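Weights, felts and the club set

The plastic chess set used in most school and club events has changed little in decades, but the specification behind it is tighter than many organisers assume. Rarkley, which supplies junior tournaments, lists 12 separate checks for each batch. King height is measured first, then base diameter, then the fit of the base on the board. A king's base should fill roughly three quarters of its square. Anything wider and pieces touch when castled; anything narrower and young players tend to leave them off centre.

Weight is the harder matter. Unweighted pieces are cheap to post and store, but they fall over in fast games, and a toppled piece must be put back on the player's own clock. Cloretti fits a steel slug in each base and closes it with a glued felt. The felt is the part that fails.
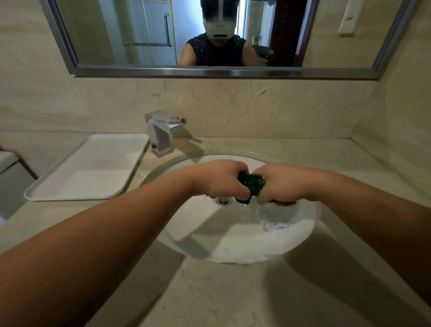 Heat softens the glue, and sets left in a car boot in May can come out with half the pawns bare underneath. Garg moved to a pressed-in pad for this reason. It holds better, though it slides less freely on vinyl boards.

Boards raise their own problems. A rolled vinyl board keeps its curl unless stored flat, and the printed squares wear first in the centre four. Semater prints on the reverse of a clear sheet, which protects the ink but adds glare under strip lights.

For an event with 600 entrants, the usual practice is to order complete spare sets, plus a bag of loose queens for promotion. Spare queens should come from the same mould as the sets in play.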